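Companion Animal Care, Session 3 notes
Boarding, pain and the trip home
2021-01-14

Reading for next time is the Trastley packet, first half only. Quiz moved to after the break.

Recap from session 2: dogs and cats hide pain. Prey-animal habit in cats, less clear why in dogs. What you get is small stuff. Ears back, not finishing dinner, licking one spot, standing up in stages. Shaking alone doesn't tell you much — could be cold, fear, nausea, pain. Look for two signs together.

Intake at the boarding desk. Most trouble starts here becuase everybody is in a rush. Minimum to write down: weight, last meal, meds with times, old injuries, what the animal is like when touched on back, neck and feet. Do the hands-on check with the owner still in the room. Redar form has a body outline on the back, use it, mark every lump.
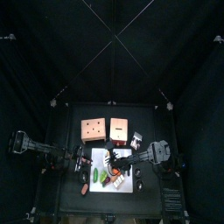 Enrichment for boarded animals, short version. A bored dog barks, a bored cat sleeps and then stops eating, and staff write down "settled" for both. Rotate things daily. Food puzzles are cheap and you can build them. Five round holes in the top of a wooden cube, like the one on the left, is a layout you could copy for a cat who likes to fish with a paw, kibble inside. Sand the edges of the holes. Start easy, food almost falling out, then harder. Take it away if the animal gets frustrated (pawing hard, chewing the box, walking off and not coming back). Dogs who guard food get puzzles alone, door shut.

Pick-up. Compare with the intake sheet out loud, in front of the owner. Weigh again. Anything new gets written down, even if "probably nothing". If the animal yelps on touch: stop, don't press again to check, call the vet line. No human painkillers, ever. Ibuprofen and cats/dogs came up last year on the exam and will again.

Weight example, we did this on the board. Cat in at 4.33 kg would be written 4,330 g, not 433. Yes somebody wrote 433. Decimal errors are how doses go wrong by ten. There are 1,000 grams in a kilo, write it at the top of your sheet if you need to.

Food at home after boarding. Old diet, small meals, water always down. Soft stool for a day or two is common, blood is not. Vegetables as treats: plain green pepper ok for most dogs in small bits, cooked plain egg ok, onion and garlic no.

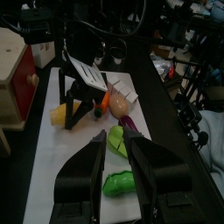

Fig. 2. Toy vegetables and a toy egg.

Swallowed objects — vomiting, no appetite, hunched back, straining. Any of these after a toy goes missing = same day visit. Don't pull string if you see it at either end.

Homework: fill in the Liapis log for one animal, 35 minutes of watching, no touching. Then a 400 word write-up. Bring both, printed.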